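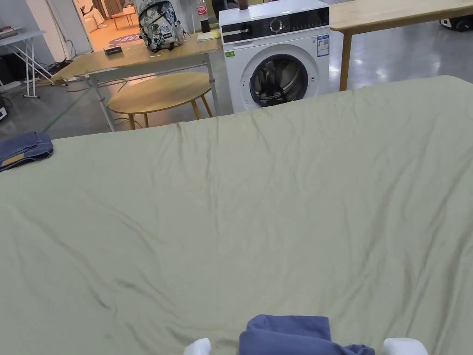 Ficha de datos: **Descombe / Doblado de prendas sobre mesa**
Versión 5. Última revisión: 9 de marzo de 2024.
Mantenimiento: Anel Sibiya. Revisión de etiquetas: Illia Onyshchenko y Precious Naidoo.

Descombe reúne secuencias de doblado de ropa doméstica sobre una mesa cubierta con tela clara. El conjunto cubre camisetas, vaqueros y paños pequeños. No incluye calcetines, ropa interior, sábanas bajeras ni prendas en percha.

## Contenido

| Campo | Valor |
|---|---|
| Secuencias | 2.198 |
| Prendas distintas | 284 |
| Secuencias descartadas en revisión | 91 |
| Idioma de las anotaciones | español |
| Formato de las anotaciones | JSON Lines, UTF-8 |

Las secuencias descartadas no se distribuyen. Sus identificadores figuran en `descartes.txt` con el motivo (prenda fuera de la mesa, etiqueta de tipo contradictoria, secuencia interrumpida).
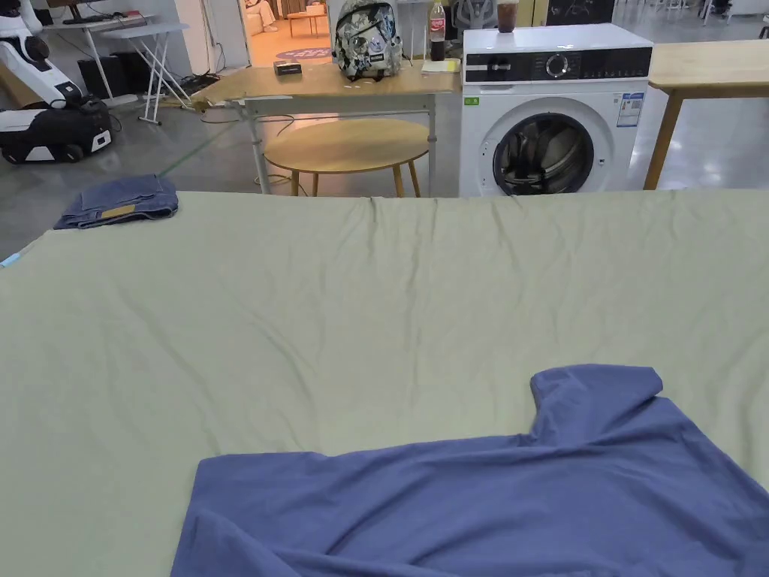 *Tiempo de lectura: 4 minutos*

## Superficie y entorno

La mesa se cubre por completo con una tela lisa de tono claro. La tela no se plancha ni se tensa. Las arrugas de fondo forman parte de los datos y no deben confundirse con pliegues de la prenda; el campo `arruga_fondo` indica si la revisión detectó ambigüedad entre ambas.

El color de la tela varía entre verde salvia pálido y crema según la toma y el balance de blancos. No se ha aplicado corrección de color. Quien segmente por umbral de color deberá ajustar los valores por secuencia.

En la misma superficie puede haber prendas ya dobladas. Se anotan con `estado: en_espera` y no cuentan como objeto de la tarea. Los objetos situados en otras mesas, en estanterías o en el suelo no se anotan.

## Estados de la prenda

- `arrugada`: sin contorno reconocible o con más de la mitad de la superficie en montón.
- `extendida`: contorno reconocible. Se admiten mangas giradas y dobladillos vueltos.
- `parcial`: al menos un pliegue intencionado, sin llegar a la forma final.
- `doblada`: rectángulo compacto, con bordes aproximadamente paralelos.
- `en_espera`: doblada y apartada del área de trabajo.

El paso de `extendida` a `parcial` se marca en el instante en que el borde levantado vuelve a tocar la tela. En paños finos ese contacto es difícil de fijar, porque el tejido se amontona antes de asentarse. 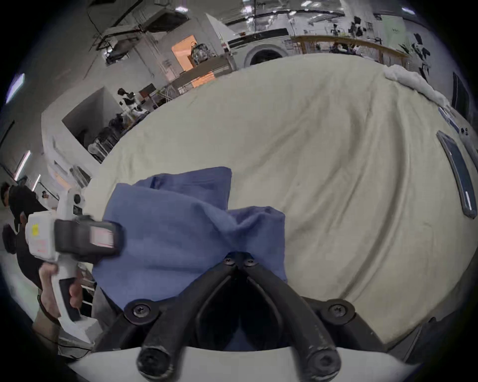 En esos casos se toma el último instante en que el borde se desplaza y se añade `contacto: estimado`. El criterio lo propuso Ekaette Nwankwo tras comparar las dos rondas de anotación de noviembre. Las versiones anteriores a la 4 usaban el primer contacto, por lo que sus tiempos no son comparables con los actuales.

## Procedimiento de doblado

### Camiseta

1. Extender con el cuello hacia el lado opuesto a quien dobla.
2. Llevar cada lateral hacia el centro, con la manga incluida.
3. Doblar el bajo hasta la línea del cuello.
4. Repetir el pliegue si el largo resultante supera el ancho.

### Vaquero

1. Superponer las dos perneras.
2. Alinear las costuras exteriores. El tiro puede sobresalir.
3. Doblar desde el bajo hacia la cintura en dos o tres pliegues.
4. Apartar a una esquina de la mesa.

### Paño

1. Extender y separar las esquinas dobladas.
2. Unir los lados cortos.
3. Girar un cuarto de vuelta y unir de nuevo.

Una esquina que quede vuelta al terminar el paso 1 no invalida la secuencia. Se registra en `esquina_vuelta` con valor de 0 a 4.

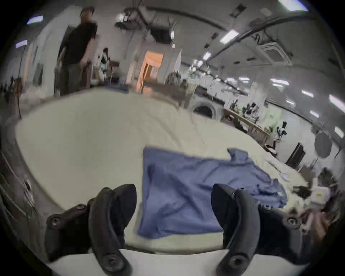

## Limitaciones conocidas

- Los azules están sobrerrepresentados. El clasificador de tipo de prenda de Ristport confunde paños y camisetas azules cuando están en estado `arrugada`.
- El brillo de los suelos pulidos satura parte del fondo en varias secuencias.
- `material` se rellenó a partir de la etiqueta cosida. Si no era legible, el valor es `desconocido`.
- No hay medidas de las prendas anteriores al lote Visser.

## Particiones

La división se hace por prenda. Una misma prenda no aparece a la vez en `train` y en `test`. El lote Flarnon se reserva entero para `test`.

## Cambios en la versión 5

- Añadido `esquina_vuelta`.
- `doblado_parcial` pasa a llamarse `parcial`.
- Corregidos identificadores duplicados en el lote Visser (aviso de Jacobus Mkhize).
- Pendiente: revisar `arruga_fondo` en los paños de color crudo.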